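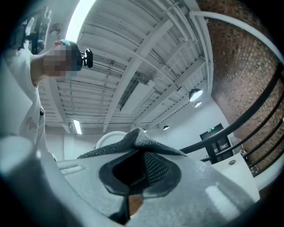 Open Day at the Jalholm Paper Mill

Jalholm opens its mill to visitors once a year, in September, and this was the first time I managed to get a place. Groups go in every half hour from ten in the morning. I had the 10:30 slot with our bookbinding circle. Five of us had signed up, and the rest of the group were locals, a few of them retired mill workers who corrected the guide now and then.

Getting there

The mill is at the end of the valley road, past the second bridge. The bus stops at the gate but only runs once an hour, so we took two cars. Parking is in the field across the river and costs nothing. From there it's a short walk over a footbridge, and you get a good look at the old water intake on the way. The wheel is long gone. The channel is still used for process water.

You sign in at the gatehouse and get earplugs and a paper badge. Closed shoes are required. One man in sandals was sent back to his car.

The stock room

Our guide was Engelbert Reisinger, who ran the smaller of the two paper machines until he moved over to training. He started with the raw material. The mill makes two kinds of paper: a cotton sheet for printmakers and bookbinders, and a wood pulp sheet for envelopes and folders. The cotton comes in as linters, pressed into thick boards that look like blotting paper. They are broken up in water in a pulper and then go to the beaters.

How long the fiber stays in the beater decides most of what the sheet will be like. A short run gives a soft, absorbent paper. A long run gives something harder that rattles when you shake it. Reisinger passed around two sheets from the same batch of cotton, and I wouldn't have guessed they were related.

Ruoxi Hou asked about sizing, which was what most of our circle wanted to know. They size internally and add a light coat of gelatin to the printmaking grades. The binding grade gets no gelatin, which explains why paste sinks into it so quickly. I have been fighting with that for two years and will now try a thicker paste.

The machines

Machine 1 was stopped for a wire change, so we could stand close to it. The wire is the moving mesh where the wet pulp turns into a sheet. A new one had been unrolled and was being fed in by a crew of four. It's slow work, and they weren't happy about being watched.

Machine 2 was running envelope stock at 141 meters a minute. That is slow for a modern mill, according to Reisinger, but fast enough that you can't follow a spot on the sheet with your eyes. It's also hot at the dryer end. We stayed there for maybe five minutes and most people were glad to move on.

The cutting and packing area is much quieter. Two women were sorting the cotton sheets by hand, holding each one to the light and setting aside any with specks. The rejects go back to the pulper. I asked if they could be bought instead and was told no, everybody asks.

The sample room

This was the best part for me. The mill has kept a sheet of every grade it has made, filed in flat drawers, and visitors may look through them with clean hands. Nisreen Sleiman looks after the drawers and had laid out a selection of laid papers from before the war. One was a pale blue ledger paper with the feather watermark still used on the cotton grades. She has 171 watermark designs on her list so far and thinks there are more in the boxes upstairs.

Joni Rautiainen, from our circle, had brought an old account book with a mark he couldn't place. Sleiman found it in the third drawer she opened.

The shop and lunch

The shop sells full sheets, half sheets, and offcuts by weight. I bought ten sheets of the 200 gram cotton and a bag of offcuts for spine linings. Cards are accepted, but the reader was down for a while, so bring some cash.

Lunch was pea soup and bread in the canteen. It closes at two, and the afternoon groups have to eat before their tour.

Practical notes

The tour takes a little under two hours. There are stairs between the stock room and the machine floor and no elevator. Children under eight aren't allowed on the machine floor. Sign up by phone, as the email form on the mill's page didn't work for any of us. The list for next year opens in May.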